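7th May

Besitz spiral mixer, second strip-down. Bowl drive first, then the upper gearbox.

Bowl off after slackening the three clamp bolts. The left one was cross-threaded by whoever had it last, chased it with a tap and it runs down by hand now. Underside of the bowl flange has a polished band on one side only, so the bowl has been running off center for a long time. Dial indicator on the rim gives 11 thousandths total runout. The Amgate sheet allows less than half of that. Checked the spindle by itself with the bowl off and it is good, so the error is in the flange or the seat. Blued the seat and got contact over two patches on opposite sides and almost nothing between them. Scrape the seat before touching the flange.

Worm and wheel: worm is fine. Wheel is bronze, wear on the drive side only, a step you can catch with a fingernail. Turned the wheel over on its hub to present the other flanks. It goes on either way as the hub is symmetrical, keyway included. Backlash at the bowl rim dropped noticeably but I have not put a number on it yet. Do that once the seat is scraped, otherwise the reading means nothing.

Old oil drained from the box: dark, some bronze in it, no steel on the magnet. Flushed twice with kerosene.
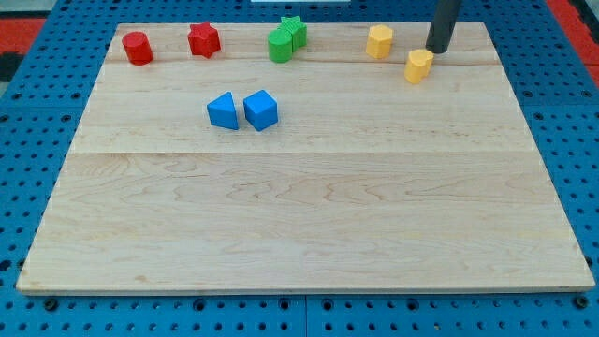 Upper gearbox still closed. The cover gasket is cork and will not survive, so cut a new one before opening. The bolt pattern is not evenly spaced. Take a rubbing off the cover and mark the top, or it will go on backward like the last one did.

Belt side. Motor pulley and layshaft pulley out of line. Shimmed the motor feet at the rear, straightedge now touches both rims. The belt that came with it is a size too long and the tensioner was at the end of its slot. Fitted the spare from the Vasiliauskas mixer as a test, tensioner sits mid-slot. Order one the same and put the spare back.

Ran it with no bowl and no dough hook, guard on, 21 minutes. Motor current steady. Layshaft bearing on the pulley end got too warm to hold a hand on, the other end stayed cool. Repacked it with grease in December according to the card, so either it was overfilled or the bearing is going. Pull it and look before running again.

Motor plate is mostly painted over. Scraped back enough to get the serial, ends in 454. Trestau's parts list splits at a serial break, and this one falls in the earlier group, with the plain bushing on the hook shaft instead of the needle roller. Do not order the seal kit for the later type, lip diameter is different.

To do: scrape seat, recheck runout, pull layshaft bearing, cut gasket, belt.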